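Plondgate Thermostatic Kitchen Mixer Tap, brushed finish

Rated 2 out of 5

Reviewed August 9, 2025

I'll start with the claim on the carton, which is that the Plondgate "holds your chosen temperature to the degree". Mine doesn't. I set it to the middle mark, ran it for a minute, and got water I could happily wash lettuce in. Then the washing machine started filling and it went lukewarm, then too hot, then back again. A plain mixer does the same thing for a third of the money.

Fitting

The tails are long enough and the backplate is solid, I'll give them that. The instructions are one folded sheet covering both the Plondgate and its bigger sibling, the Flakwood, and they don't always say which drawing belongs to which tap. The plumber ignored the sheet and used his own washers. Two isolating valves are listed as included. One was in the bag. I emailed the seller and got an automatic reply with a ticket number, 1,996, and have heard nothing since.

Check your water pressure before you order. The listing says "suitable for all systems", but the sheet inside says the hot and cold supplies should be balanced — a different promise altogether, and one you only get to read once the carton is open.

Day to day

The lever is stiff from cold to warm and loose from warm to hot, so small adjustments are a matter of luck. The spray head has two settings. The soft one is good for fruit and veg and doesn't splash the bench. The hard one hits the bottom of the sink and comes straight back at your shirt. 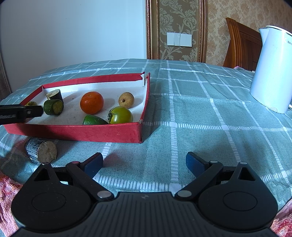
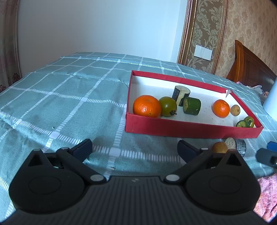 Finish and cleaning

"Fingerprint resistant" is generous. Every wet hand leaves a mark on the neck, and the grey colour shows white spots wherever drops dry. A damp cloth shifts them, but so it did on the old chrome tap, which made no claims at all. The base has a thin groove that collects grime and needs a toothbrush.

The guarantee

Advertised as 100 per cent parts cover. Read the small print and the cartridge is treated as a wearing part, along with the hose and the seals. I'm not sure what that leaves apart from the metal.

Would I buy it again?

No. I looked at the Conceição before this one and passed on it over the price, and I'm starting to regret that. The second star is for the soft spray and the solid backplate. If the missing valve shows up by September I'll update this review — I'm not holding my breath.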